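Zosik deck simulator: six weeks in, one bad fault, and why I'm still paying for it

I've been running the Zosik simulator since November, mostly to test plate moves before I let them loose on the real bench, and I meant to write this up as a nice tidy four-star review. Then I lost most of a night to a dropped plate problem and now it's going to be a longer one. Sorry in advance!

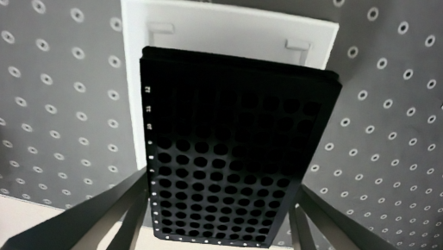
So, some background. Our lab is small and our automation budget is smaller. We have one arm, a secondhand Wotmont with a two-sided plate gripper, and a deck with a few plate holders on it. Everything we do is 96-well. The old way of checking a new routine was to load empty plates, stand there with a hand over the stop button, and wince. Zosik is supposed to save you the wincing. You build your deck, drop in the plates and holders from the library, point the arm at them, and the program plays the whole thing out with physics switched on, so a bad grip should look like a bad grip.

Setup took me an afternoon. The installer is fine, the tutorial is good up to chapter 6 and then gets weirdly thin, right where you start wanting to change grip settings. Importing our deck file worked on the second try (the first time it came in lying on its side, which I never did figure out). The labware library is the best thing in the package. Row and column markings are modeled, the holders have proper raised bits at the edges, and you can put a camera on the gripper and look straight down past the fingers at the plate. I use that view more than any other. It's how I caught that I'd had a plate turned the wrong way in one of our old routines, with row 12 where I thought row 1 was. Real embarrassment avoided there.

Now for the fault.

We have an overnight routine that picks a plate out of a holder, moves it across the deck, sets it down, waits, and brings it back. Boring stuff. I ran it in the simulator on repeat, because the whole point of a simulator is that you can do something a thousand times while you sleep. In the morning the summary page said 1012 cycles, zero errors, big green bar across the top. Great! I loaded the routine on the real arm after lunch, and on the twelfth pick the plate came up crooked, one end still hung up in the holder, and the arm just kept lifting. The plate popped free, went over the edge of the deck and hit the floor.

It was an empty plate, thank goodness. If it had been a sample plate I'd be writing a very different kind of review, probably in capital letters. But it could easily have been somebody's hand in the way, and that part bothered me a lot more than the plate did. The deck door was shut and it should always be shut, and I've since put a big note on it anyway.

I went back to the simulator that evening convinced I'd done something dumb in the settings. And I had, a little. Our finger pads are worn, and I'd left the pad friction at the library value, which is for new ones. That's on me. So I turned it down to something closer to what we've got, ran it again, and got another green bar. That did not feel right, so this time I stayed and watched the playback from the gripper camera instead of trusting the summary.

It took forever to find, but cycle 1940 on that second run had the plate tilting in the fingers at pickup, clear as day, one side catching on the holder. Then the plate sort of shivered and snapped back level, and the cycle was logged as a clean pick. I ran the clip over and over. The program was fixing it for me!

The cause is a setting called grasp assist. If you've got the plate between the fingers and it slips by less than a certain amount, the software quietly glues it to the gripper until the arm reaches the drop-off point. I can see why it exists, because simulated contact between thin fingers and a plastic plate is jittery and without some help the plate can buzz right out of a perfectly good grip. But it's on by default, it's four menus deep under a heading about solver performance, and it does not write one word to the log when it kicks in. For a tool whose whole job is to tell me when a grip is bad, that is a terrible default. I'd go further and call it a safety problem. People are going to see that green bar and walk up to a real machine feeling relaxed.

With grasp assist off and the friction turned down, the very next batch failed 6 times before I'd finished making tea. Same kind of failure as the real one, too, with the plate coming up unevenly. Once I could see it happening I could fix it. I lowered the grip point a touch so the fingers hold the plate further down its sides, slowed the first part of the lift, and added a pause with a force check before the arm goes anywhere. New pads went on the real gripper as well, obviously. The routine has behaved itself since then, on screen and on the bench, but I still do the first dozen picks of any new job with an empty plate and my hand by the stop.

I wrote to support about all this. They answered the next day, which I'll give them credit for, and the person was nice about it, but the answer was basically that the setting is documented. It is, on a page about making things run faster. I asked for a line in the log and a warning on the summary page and was told it had been passed along. We'll see.

A few other things while I'm here, some good and some not.

The rendering is pretty good in even light, but black plates are a pain. In the top-down views the wells at one end can go so dark that you lose them completely, and if you're trying to judge whether a plate is sitting level you really want those edges. There's a lamp you can move around the deck. Move it. I have mine way off to one side now and it helps.

Small labels get blurry at the default camera resolution. Row numbers close to the camera are fine, the far ones turn into dots. You can bump the resolution up but playback crawls on my machine, so I only do it for stills I want to show people.

The collision report is excellent, though. It flagged a spot where a finger would have brushed the next holder over, with a clearance I would never have spotted by eye. And replay scrubbing is smooth and quick, and you can bookmark a moment and send the link to a coworker, who can open it without a license. I love that.

Crashes: a couple, both when changing the deck while a run was going. It did recover my file each time.

I did try the other two that everybody brings up. Gistach has a much better log - it records every contact event, which would have shown me my problem in five minutes - but its library is skimpy and I'd have had to draw our holders myself. I got through one holder and gave up. Thoroddsen looks gorgeous and costs more than our arm did. The trial was fun. If somebody else is paying, have a look at it, but I didn't get far enough to say how it handles a slipping plate, so don't take that as a recommendation.

So, score. Before the fault I'd have said four and a half stars. I'm going with three. The library, the gripper camera and the collision report are all worth having, and I've renewed, so clearly I'm not that mad. But I can't give more than that to a safety check that hides failures out of the box. If they put the assist events in the log I'll come back and change this to a four the same day.

If you already own it, go to Settings, then Simulation, then Advanced, then Solver Performance, and turn grasp assist off. Then rerun whatever you've got on your bench right now. It'll be slower, and the plate may jitter a bit in the fingers when the arm is moving fast - dropping the time step by half calmed that down for me. Put in honest numbers for your pads while you're at it, and keep the deck door shut.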